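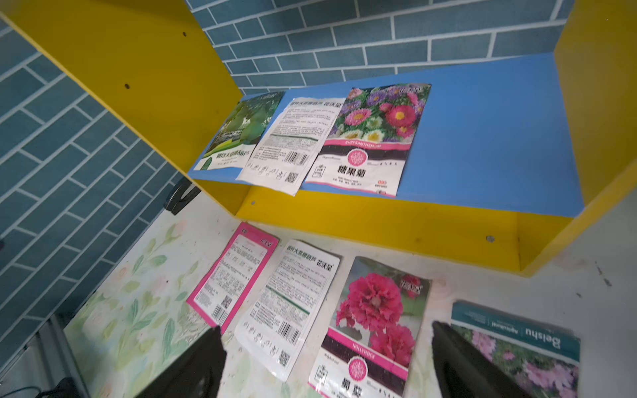 Talukder asked straight away whether we could please stop calling every recording a good one just because the packet ended up on the shelf, and the meeting more or less started from there, a few minutes before the agenda did.

Troltside Teaching Group
Minutes of the Thursday meeting, 4:30 p.m.

Present: Endo, Ralamar and Talukder teams, plus the Troltside bench crew. One apology received.

1. Minutes of the last meeting
Accepted with one fix. The leader arm was recalibrated before the March recordings, and the old minutes had it after.

2. Seed packet task, where we are
The bench crew reported 726 recordings by remote control and 292 by hand guiding, all on the yellow shelf unit. Everyone was very pleased with this — it is far more than we hoped to have by now, and the later remote ones are lovely to watch. The operators have stopped stabbing at the packets and started coming in low and slow.

Packets are still the right choice. They are thin, they crumple a little, they overlap, and a fingertip that comes down a hair too far pushes the packet along the table. Boxes never taught us any of that.

3. What counts as a good recording
Long discussion, following on from Talukder's opening remark. Talukder's view is that a recording with three fumbled grasps and a lucky finish teaches fumbling. Endo disagreed in part and wants to keep the ones where the operator misses, backs off and tries again cleanly, as the arm will miss too and has to see what a recovery looks like. Ralamar said both could be true if we tagged them, and people warmed to that quickly.

Agreed: each recording gets one of these tags when it is saved, by the person who drove it.
clean
recovered
messy
Messy recordings are kept on the disk but left out of training for now. The bench crew will go back over the old ones, starting with the remote set.

Talukder asked that pushing a neighboring packet out of place be tagged messy even if the grasp itself was fine. Agreed, after some grumbling from the people who will be doing the tagging.

4. Hand guiding or remote control
Endo showed two runs side by side, same packet, same target on the upper shelf. The hand-guided one was smoother on the lift and the turn over the front edge. The remote one had a better approach, and Endo thinks that is down to the operator looking only at the wrist view and so learning to use what the arm can see. With hand guiding we look at the packet with our own eyes and forget the arm has a different view of it entirely. This got the whole room talking and we lost a good ten minutes to it, happily.

Ralamar pointed out that in hand guiding a person's sleeve or knuckles sometimes drift into the wrist view. Those runs should be pulled. Endo will write a short check for this but would like someone else to test it.

Agreed: remote control stays the main method for picking up. Hand guiding continues for the placing motion onto the shelf, where the force you feel in the arm is worth having. We will look at it again once the next model has been trained.

5. Packet layout
At present some packets lie picture side up and some picture side down, and they don't all face the same way. Ralamar wants to keep it like that and mix it up more between runs. Talukder would like one easy layout kept fixed as a yardstick, so we can tell if a new model is better or just luckier. Both accepted. The fixed layout will be run 8 times with each new model before anything else is tried.

Overlapping packets: operators have been drifting toward always taking the top one. Please take turns with the lower one too, even though it is slower.

6. Leader arm
The grip trigger sticks on a light squeeze, so the fingers close late and then all at once. Several operators said they had gotten used to it, and Talukder noted that the model will get used to it as well. Spring to be replaced before more recording. Ralamar has 2 spares.

7. New operators
Anyone who wants to try driving is welcome, really. It is great fun and the first half hour is always terrible. First-day runs go in the practice folder and stay there.

Actions
Bench crew: tag old recordings, remote set first
Endo: sleeve and knuckle check
Ralamar: trigger spring; test Endo's check
Talukder: write up the fixed layout and tape a copy near the bench

8. Any other business
Request for a lower stool at the leader arm. Endo has one and will bring it over.

Meeting closed 5:50 p.m. Next one same time, same room.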